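Plasier bimanual packing kit – anyone running it outside the demo program?

Forum: Light Industrial Automation > Hardware Reviews

gantry_left
Posted November 2, 2020

We are at the end of a paid evaluation of the Plasier two-arm kit and I have to write a recommendation. Posting my notes in case others are looking at the same quote. The kit as delivered: two arms, two multi-finger hands, a sensor box on each hand, one controller, and a license for the Drudeo teach software. Our use case is order kitting. Mixed small retail goods go into a shallow tray, the tray goes down the line.

Mounting and power were uneventful. The arms went onto our existing bench with the supplied plates. Calibration between the two arms took most of a shift the first time and under an hour once we knew the sequence. The manual has the steps in the wrong order: it tells you to register the tray before the second arm is zeroed, and you then have to register the tray again.

For the test set we used cartons, rolls, pouches and blister cards. A trial is one item from the table to the tray, scored pass if it ends flat on the tray floor with no intervention. We ran 783 trials over 10 working days.

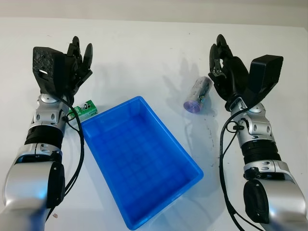 Cartons were the strongest category. Small boxes get a two-finger pinch across the short side and the software picks that grasp by default. Rolls in clear wrap were the weakest. The depth reading on transparent film drops out, the hand closes early, and the item turns under the fingertips. Tuning the approach height helped with some rolls and made others worse. Pouches were in between.

Two complaints that matter more to me than the pass rate. First, cable routing. The cables at the wrists hang in free loops and there is no clip or channel for them in the kit. We set a keep-out zone by hand so the loops would clear the tray. Second, recovery. After a dropped item, Drudeo wants an operator to confirm before either arm moves, even if only one arm was involved.

Leaning toward a conditional yes. Interested in anyone with longer run time.

torque_spec
We have had one since July. Agree on the cables. We fitted spiral wrap and moved the anchor point back past the forearm motor. Check your wrist range afterward, you lose a few degrees of roll.

Disagree on the manual. The order is correct if you are using the fixed tray jig. It is wrong only for a loose tray. They should say so.

gantry_left
We did not buy the jig. That would explain it. It was not in the quote either.

nm_per_rev
I'll take the other side of this. For putting cartons in a tray, multi-finger hands are the wrong tool. A Forkitz parallel gripper and a suction cup will do cartons and blister cards at a fraction of the cost, and your maintenance tech can rebuild both on a lunch break. What do the fingers buy you?

torque_spec
Pouches and handover. We pass items between hands to get the label side up. Suction lost the pouches whenever the film wrinkled.

nm_per_rev
Then buy one hand and one suction tool. Label orientation can be done with a flip station.

gantry_left
We priced a flip station. It does not fit the bench footprint and it only handles one size of carton at a time. Our mix changes weekly. I accept the point for anyone with a stable product list.

palletjack7
What was the pass rate by category? "Strongest" and "weakest" do not help me.

gantry_left
Fair. I can't post the full table before the evaluation closes. I will say that one session of 100 carton trials had 7 failures, and most of those were the carton landing on edge against the tray wall. The grasp itself held. Rolls were bad enough that I would not put them on the line today.

palletjack7
On edge against the wall sounds like release height, or the walls being flared. Have you tried releasing closer to the middle?

gantry_left
Yes, with improvement. The default place position is too near the rim. It is a per-tray setting in Drudeo, under container offsets.

torque_spec
For the rolls: we stopped relying on depth and taught the grasp from the printed label. Put the label patch in as the reference feature and ignore the rest of the wrap. It fails if the label is face down, so you need a nudge move first. Slow – but it works for us.

nm_per_rev
So a two-arm system with a nudge move, to pick up a roll.

torque_spec
Yes. Cycle time is not our constraint. Changeover is.

quietbearing
Has anyone compared support contracts? Santoro resells the same kit in our region and quotes a different response time from what Plasier lists direct. I was told finger tendons count as consumables under one contract and are covered under the other.

gantry_left
Our quote is direct from Plasier and lists tendons as consumables. No replacements needed during the trial, so I have no wear data. If Santoro covers them, I would want that in writing with the part numbers.

torque_spec
We are on the direct contract too. Replaced tendons on the right hand once, index finger. The job is simple but the hand has to be recalibrated afterward, and that is the part that costs you the morning.

quietbearing
Thanks. I'll ask Santoro for the parts list and post it when I have it.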